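Planning a Town Library Around Its Readers

The director of the Purkstead library spoke with us in April about the branch's first year of longer evening hours.

"We had 1,407 new cards by the end of winter," the director said. "Many went to people who work days and had never been inside."

The branch now stays open late 4 nights a week. Staff from the Kobzar branch cover 3 of those shifts. Asked about cost, the director was direct. "Heating is the largest item. We have asked the county for 6 more months of funding before any decision is made."

A homework room will open next, in the former map room.
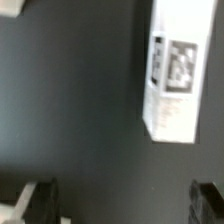
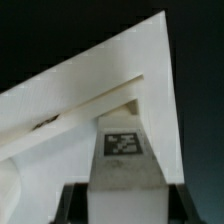
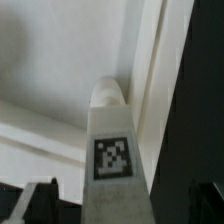 First picture: a white box against a gray surface.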